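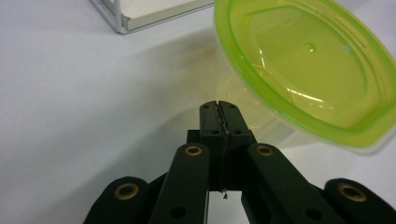
Green tub, white table, two drops left in the bottom.

Buying a robot for small jobs: tips before you part with the money

Every January somebody decides the workshop needs an arm. Fine. I have bought two, regretted one and a half, and written down what I'd do next time.

Start with the job. Write it on one line. "Pick up the tub, tip it, put it back" is a job. "Help out generally" is a way of spending 4,000 pounds on something to hang your coat on.

Do the job by hand first, for a week, with a hand-held gripper. You squeeze, it pinches, and you find out how little two flat fingers can manage compared with your own. Thin plastic with a fat rim is kinder than it looks in the catalogue. Anything with water in it is less kind. Keep a tea towel within reach and keep the power strip off the table.

Try see-through things early. Cameras are fond of cardboard boxes and sulk at clear plastic. If your kitchen runs on tinted tubs, take one along to the demonstration and watch the salesman's face.

Pay for the table before you pay for the arm. Plain, pale, matte and heavy. Our first one wobbled, and we spent most of a month blaming the software.

Look at the fingertips. They are what wears out, and they are never in the headline price. The Joltness quote came to 2,189 pounds and looked a bargain until I reached the page with the spare tips on it, at 150 a pair. Ask whether they come off with ordinary screws. If the answer involves a special key, ask what the key costs.

Allow for the bits. Brackets, rails, cable ties, a second lamp, the bracket you bought wrong. I put by a fifth of the total and call it the tin. The tin has always been empty by Easter.

Measure the reach with a tape, from where the base will really be bolted. Brochure reach is measured in some happier room. Loltoven list theirs to the far end of the closed fingers, which is no use if the thing you want has to be gripped halfway down.

Get the delivery date in writing. Agbeko told me nine weeks and it was nine weeks, so they get a mention. Pasidum told me "shortly".

Lamps: one directly overhead gives you shadows right where you are trying to work. Two smaller ones, set apart, cost less than a better camera and did more for us.

Ask to borrow before you buy. Most small dealers will lend a gripper for a deposit, and you learn more from an afternoon of dropping things than from the whole brochure.

Last tip, from the half I regret: check the doorway. Ours came in a crate.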